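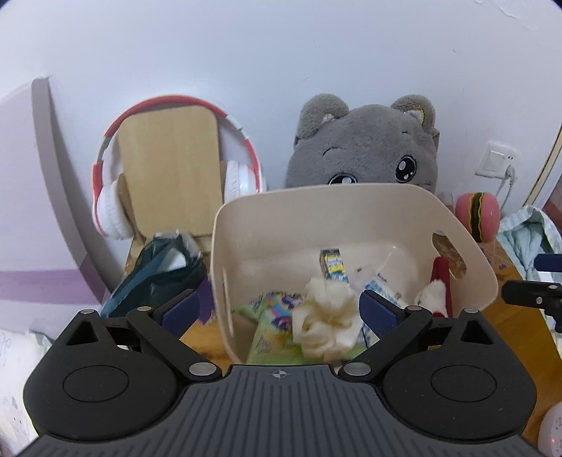

Lending baskets to replace snack drawer at Desel student house

DESEL, 11 April 2026 – Residents of the Selus student house have voted to give up the shared snack drawer on the second floor and keep their treats in baskets on their own desks and tables.

The change takes effect at the end of the month. Each of the 12 rooms on the floor can borrow one open plastic basket with handles, paid for out of the house fund. The fund held 670 euros at the start of the year, and 247 euros of that has now been set aside for baskets, shelf liners and a new lid for the kitchen bread bin.

Kristof Smits, the floor representative, said the drawer had been a source of complaints since last June. Packages were opened and left there, and juice boxes leaked onto whatever was under them. Twice this winter the drawer had to be taken out and washed in the shower.

"People bought something, put it in the drawer and forgot it," Smits said. "Then they bought it again."

Under the new rules, the drawer will hold dish towels and oven mitts. Food that has to stay cold still goes in the refrigerator, on the shelf with the room number. Anything else that is left in the kitchen overnight goes into a box by the door, and after a week it is free for anyone to take.

Several rooms did not wait for the vote. In some of them the basket has become the place for everything small, with hair ties and toys in among the snacks.
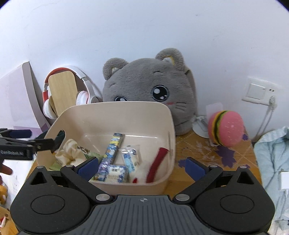

Smits said he has no objection to that. The house pays for the basket, and what goes in it is up to the person who lives there. The only request is that food be wrapped or boxed. Loose cookies and open bags of chips brought ants to the floor two summers ago, and the owner of the building, Van den Broek, sent the residents a bill for the treatment.

The vote was held after the monthly house meeting. Two rooms voted against the plan. One of them wanted a second drawer with a lock, and the other said the tables in the smaller rooms are too narrow for a basket and a laptop at the same time. The meeting agreed that those rooms may ask for a smaller size.

Pieter Geerts, who handles orders for the house, tested several sizes before settling on one. He wanted something with an opening at each end to hold it by and no lid. Fabric baskets were dropped early on because they sag when carried and can't be rinsed out. Wicker was dropped too – crumbs get into it and stay there.

Geerts has also written a one-page sheet on how to empty and clean a basket, which will hang inside the kitchen door. It asks residents to take everything out once a month, throw away empty wrappers, check dates on anything with milk or cream in it, and wipe the inside with warm water and a little dish soap. The basket should be dry before food goes back in. Toys and hair things that have picked up crumbs should be shaken out over the trash can first.

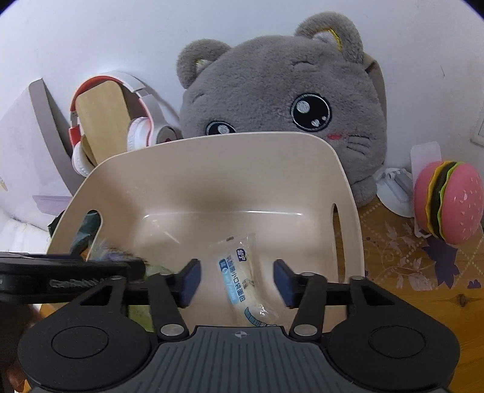 Bread was the item that took the longest to discuss. The kitchen bin is meant for full loaves, and residents who buy rolls one at a time said they get crushed in there. The sheet now says that a roll in its own plastic wrapper, like the small one with the blue Chinese lettering on its label, can stay in a basket in the room. Rolls from the bakery counter in paper bags still belong in the bin and should be eaten within two days.

The house on Genovholm street has had shared food storage on every floor since it opened to students. The first and third floors are keeping their drawers for now. Residents there will hear how the baskets have worked out at the house meeting in June, and can then hold votes of their own.

Baskets can be picked up from Geerts in the second-floor kitchen in the evening. Residents sign for them and hand them back when they move out – rinsed, and with the room number sticker still on the bottom. A lost or cracked basket will be charged to the room.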